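Van Dijk sets budget for second round of cleaning robots

Property services company Van Dijk will fund 20 more arm-equipped cleaning robots next year, according to a planning document sent to site managers on Saturday. The units are intended for guest bathrooms at the Mandby and Gornitz sites, which have 73 rooms between them.

The plan separates the base machines from the end-of-arm tooling. Grippers will be bought under their own budget line, with spare fingertips ordered at the same time – a change from the first round, when parts were requested site by site. Charging docks and floor mapping are also listed separately.

"We priced the robot last time and forgot the shelf of parts behind it," said Hooman Ghorbani, who manages equipment purchasing. Service intervals are set at 900 operating hours.

Suppliers have until November to submit quotes. Software integration stays with Zestach under the existing contract.
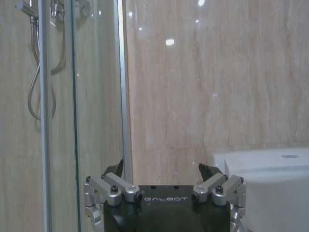
GORNITZ, November – Bathroom layouts remain the main planning constraint. Glass shower panels, glossy wall tile and the space beside the toilet all have to be considered when a gripper is specified, said Hagos Gashaw, site engineer. Bids must state the gripper's full open width and the clearance it needs on each side.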